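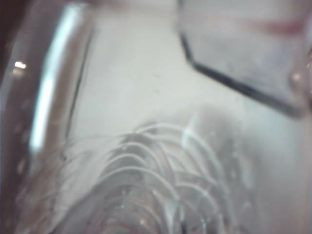

Light along a transparent wall, seen very close.

The Deputation to Prultberg

The Water Office at Kondville received its last letter from Prultberg in October, and by order of the Registrar it was read aloud. The village had 71 residents and one well. The well, the letter stated, had begun to return their voices late.

Satish Hegde, Second Inspector, was directed to attend. He was issued a pass, a lamp and 30 forms, and he walked the final 11 miles from the Trondallow road.

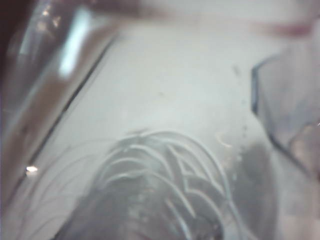
The Inspection

The residents received him with courtesy. Mrs. Arumugam, who kept the key, raised the cover and invited him to speak. He gave his name and office. No reply came, and he entered this in the proper column.

He lodged that night above the bakery. Toward morning he heard a man in the square

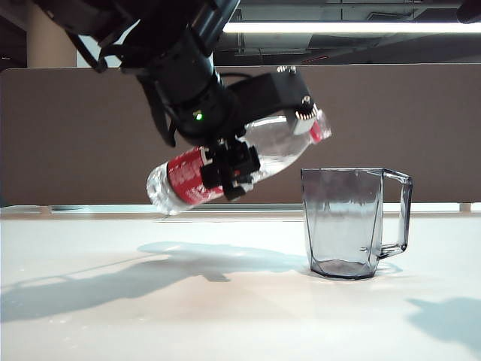
giving his name and office in a clear voice. Mr. Hegde dressed and went down. The cover was shut – Mrs. Arumugam was seated upon it, knitting.

"It will want your father's next," she said. "It asked for mine."

He completed Form 1287 by lamplight. Under Quality he wrote Good. Under Remarks he wrote his father's name, considered it for some time, and left it standing.
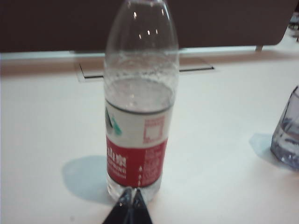 Clear water, at rest in the bottle.

The Registrar approved the report without amendment. A second inspector was requested in the spring, to look for the first.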